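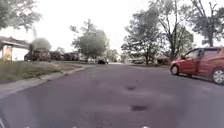
Figure 1. Road surface with dark marks near the middle of the street, Porby neighborhood.

Search this site Enter keywords Go

Street Surface and Shade Survey: Porby Neighborhood
Course project report, submitted 4/3/26

1. Purpose

The project looked at the condition of pavement, curbs and sidewalks on residential streets in Porby, and at how much tree cover they have. The town repaves a few blocks every July and the course asked us to suggest which ones should be looked at first. We used the Prilex rating sheet, which scores a street from 1 to 5, with 5 being the worst.

2. Cracks and curbs 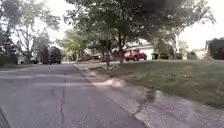
Cracking was the item that took the longest to agree on. The sheet has one box for cracks in the road and another for cracks in concrete, and it does not say what to do when a street has both. A long thin crack up the road and a jagged one through the concrete beyond the curb can be on the same stretch, so we scored them separately and kept the higher score. The curb got its own line. Tree roots may be part of the problem under the concrete, but we did no digging and can't say.

3. Method

The neighborhood was split into 22 segments. Each one was scored twice on different visits, and where the two scores disagreed we used the average. Segments were 40 paces long - not a standard unit, but easy to repeat. Shade was scored separately as low, medium or high.

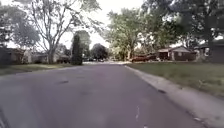

Section 4 by Onyshchenko
Student, survey group

4. Patches and lawns

Small dark patches were hard to score. Some are probably old repairs and some may be stains, and the sheet counts only repairs. We marked the unclear ones with a P and left them out of the total. Grass strips were noted as well, with yellowed or dry grass recorded in the comments column. Debris on the curb was written down but not scored.

5. Shade 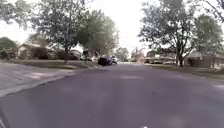
Figure 4. Sidewalk and curb on the left side of the street, with lawn trees behind.

Shade scores depended on the time of the visit. Light and shade mixed together on a sidewalk could be low on one visit and medium on the next. Our 3 worst segments for pavement all scored medium or high for shade, but the sample is too small to draw anything from that. A second round in July, with the trees in full leaf, would help.

Contact | Copyright Disuretti Student Projects | Back to top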